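Two-Arm Sorting and Stacking as a Stand-In for Household Tidying
Project report, Brunddale Robotics Lab
Author: Misaki Fukuda

1. Background

Most claims about home robots concern folding, loading and putting away. Our question was narrower: can a low-cost pair of arms take apart and sort small objects well enough to be left alone with the job? Toy bricks were chosen as the test item. They are rigid, cheap and familiar, and they punish small errors in grip angle.

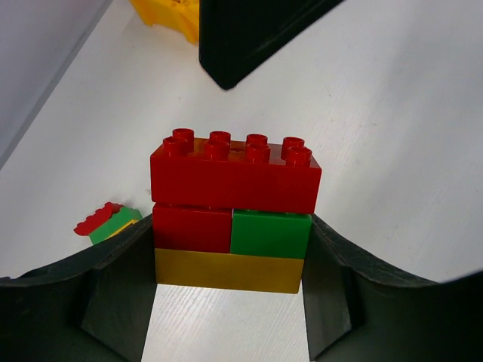
A parent clearing a floor does this without looking. For a machine, each stack is a separate problem, since the joint that must be pulled depends on how the bricks overlap. The control policy, which we call Gendlow, was trained on 300 teleoperated runs recorded in March.

2. Setup

The task has three steps: pick up a stack, separate it, and drop each brick in the bin of its color. Both arms share one workspace – neither can finish the job by itself, as one must hold while the other pulls. 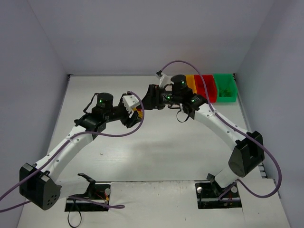

Figure 2. Both arms over the table, with the storage bins along the back edge.

Episodes were capped at 2000 control steps. An episode counted as complete only if every brick ended in the correct bin.

3. Results

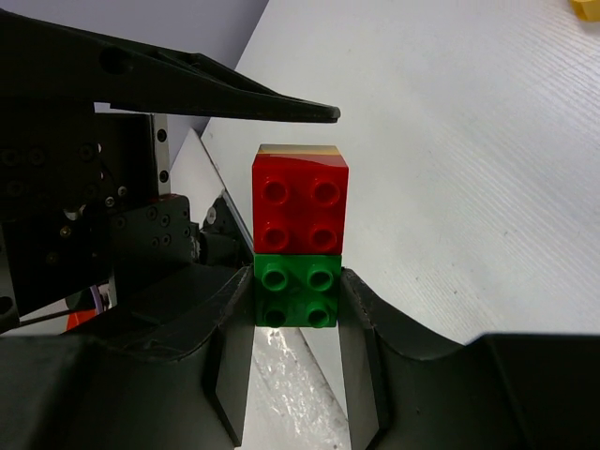
Separation was the weakest step. Gendlow completed 54 percent of test episodes, and most failures came at the pull. Grip height matters here. With the fingers on the lower brick, as on the green one under the red, the upper brick stays free for the second arm. When the grip spanned the seam, the stack usually came away whole.

4. Discussion

A 54 percent rate is not usable in a home. Someone would have to check the bins after each run, and checking takes nearly as long as sorting. Shop-floor kitting with fixed part positions looks closer – soft or mixed items look much further off. Further work will add a force limit on the pull and a retry after a failed separation.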